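Three weeks with the Trellum gripper kit

2026-02-13

I promised in October that I would write about the Trellum kit when I had used it enough to have an opinion. Now I have used it enough. Some of you asked in the comments if it is worth the money, and my answer is a little longer than yes or no, so please be patient with me.

First, what I bought. Trellum sells a parallel gripper with two fingers, a small wrist camera, a cable set and a software package. You can order it with an adapter plate for several arms. Mine came with the plate for the Sterner arm, which I already had from my earlier project. The kit cost me 1,385 euros and the adapter plate was included. Shipping was separate, and I found this a bit annoying because it appears only on the last page of the order.

What is in the box

The box is well packed and everything has its own bag with a label. There is a printed guide of 52 pages. I read it from the first page to the last one, because I am this kind of person, and I can say that the mechanical part is written very clearly. The software part is weaker. Two of the commands in it have changed their names since the guide was printed, and I lost an evening before I found a note about it on the support page.

Mounting the gripper took me less than an hour. The screws are normal ones, which I appreciate. With my old Viva gripper I needed a special key, and when I lost that key I had to wait nine days for another.

One small warning. The camera cable leaves the wrist on the side, and if you fix it too tight, it pulls when the last joint turns. I made this mistake. The guide does show the correct loop, but the drawing is very small.

Calibration

Calibration of the camera is done with a printed pattern. You put it flat on the table, start the program and the arm moves to different positions by itself. For me it worked the second time. The first time I had printed the pattern with the "fit to page" option, so the squares had the wrong size. Please check your printer settings!

After this, the kit knows where the fingers are in the camera view, and you can begin to record. I use it for teaching by demonstration: I move the arm with the hand controller, the camera records, and later a model is trained from these recordings.

The tasks I tried

I wanted to test with things from a normal kitchen. Cubes are nice for the first day, but I do not have cubes in my kitchen. So I made a short list, from easy to difficult.

1. Folded dish towel. Very easy. The fingers are wide enough to hold the towel well, and the model learned it from few recordings. Sometimes it took two layers and sometimes only one, but for me this was good enough.

2. Plastic cup, standing. Also easy, when the cup is in the open. Close to the edge of the table the arm becomes too careful and stops above the cup. I think this is my fault, as I recorded too few examples there.

3. Mug on a mug tree. This was the task I really wanted, and I spent most of my time with it. The handle of the mug must go over a thin wooden peg, and the peg points to a different direction every time you turn the stand. From the wrist the view is almost straight down, so the post looks short and it is difficult to judge how high a peg is. I could feel this problem myself when I tried to drive the arm by looking only at the camera picture. My friend Prapai Thepsuriya, who has more patience than me, suggested that I always begin the recording with the fingers open and far away from the stand, so the whole base is visible before the approach. This helped more than any setting in the software. 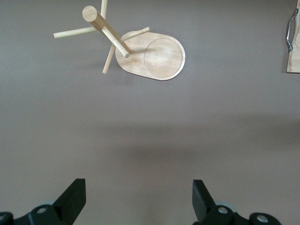 4. Teaspoon from the table. Difficult. The fingers are flat, and a spoon is thin and lies close to the surface. I had success when the spoon handle was a little bit raised. When it was completely flat, I had almost none. Trellum sells narrower fingers as an extra, but I did not buy them.

How many recordings do you need

For the mug task I recorded 275 demonstrations. It sounds like a lot, but each one is short, and I did them in the evenings with the radio on. With the first group the model was going to the correct side of the stand and then waiting there, as if it had forgotten something. With the full set it puts the mug on the peg in seven tries of 10. The other three times it usually touches the peg with the handle and pushes the stand away.

Support

I wrote to support two times. The first answer was only a link. The second answer came from a man called Dirk Steinbach, and it was excellent. He looked at my log file, found that my camera was running with the wrong exposure setting and explained how to fix it. I wish the first answer had also come from him.

Compared with the others

I had the Viva before, and I borrowed a Tkachenko for a weekend. The Viva closes faster, but it is louder and has no camera of its own. The Tkachenko feels stronger in the hand and I liked its software very much. It is also too heavy for my small arm, so I could not use it at full reach. If you have a bigger arm, please look at it before you decide.

Would I buy the Trellum again? Yes, for the camera and the mounting. I would ask them to correct the guide and to show the shipping price earlier. Next I will try to record the mug task with the stand in more positions, and maybe I will order the narrow fingers after all. If somebody has already used them with spoons, write me in the comments how it went.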